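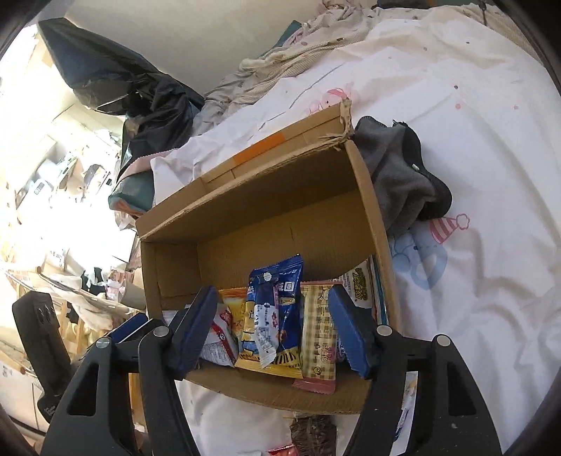 An open box of snacks on the bed at the Flilar apartments.

I got to the apartment a little after four, and before I had my shoes off I was being asked whether I liked sweet or salty. That's how you get interviewed by someone who packs snack boxes, I guess — I was supposed to be the one with the questions.

My host runs Flirnia, a tiny snack swap that has been going since February out of a one-bedroom in the Flilar building on the east side of town. She asked me to leave her name out of it. "My boss reads your column," she told me, "and I order an awful lot of tape."

The idea is pretty simple. You sign up, you get matched with a stranger, and the two of you mail each other a box of whatever's good at the stores near you. She handles the matching, and she also packs for people who can't get to a store or who live someplace where the snack aisle is one shelf of pretzels. Those are the boxes she does on the bed.

"I had a table," she said. "I sold it! I used it for mail. The bed's the right height if you kneel, and if you drop a packet it doesn't break anything."

She showed me how she goes about it, and I'll admit I had pictured neat rows. No rows. The packets go in along one side first, some standing up, some leaning on each other, and she keeps shuffling them around until she likes it. Thin ones go on edge against the end wall. Little stick sachets get tucked in wherever, usually on top of something bigger, and she told me those are what people write back about the most.

"Everybody thanks me for the sticks. I could send a whole cake and they'd say thank you for the sticks."

I asked how she picks what goes in, and she got a bit shy about it. She likes a loud wrapper. Blue and yellow foil, orange, anything with a cartoon on it. She says she's bought things purely for the lettering, with no clue what they'd taste like, and that she's been burned by this more than once (there was a seaweed thing she still won't talk about). She does try everything before it goes out more than a couple of times.

"If I wouldn't finish the bag, it doesn't get a second trip. But I finish most bags, so that's not much of a filter."

Then we got onto boxes, which I thought would take a minute and took most of my visit. She reuses them. Her neighbors save them for her, and so does Charpentier, the stationery store downstairs, where they keep a stack by the back door. A torn corner doesn't bother her one bit. Orange tape doesn't bother her either. What she can't stand is a box that's too big.

"People think an empty half is sad, so they stuff it with newspaper. I'd sooner find a smaller box. You open it up and you want to see food, you don't want to read about zoning."

And if there isn't a smaller box? She laughed and said that's when she goes back to the store.

She had 30 boxes to send that month, and she does them in batches of 3 because that's how many she can carry down the stairs without setting one on the landing. The whole list has grown to some 200 people, mostly by word of mouth, plus one very busy week after the Voridine newsletter gave Flirnia a mention. She answered sign-ups on her lunch break for that entire week and ate, she says, nothing but crackers.

I wanted to know if it ever gets old. She thought about that one for a while, long enough that I started eyeing the snacks.

"The labels get old. Writing out addresses, my hand cramps up. The packing doesn't. I put on the radio, I get down on the floor, and I think about what I'd want if I'd had a lousy day and there was a box by my door."

Her own match is a retired bus driver two states over who sends her the same brand of peanut brittle every time. She doesn't like peanut brittle. She's never told him, and she hopes he isn't a reader of mine — if you are, sir, she loves hearing from you, and she takes it to work, where it's gone by ten.

Sign-ups for the next round are open through the end of the month, and there's a card you can fill out at the Charpentier counter. For the record, I said salty. I went home with 2 packets in my coat pocket and both of them were sweet.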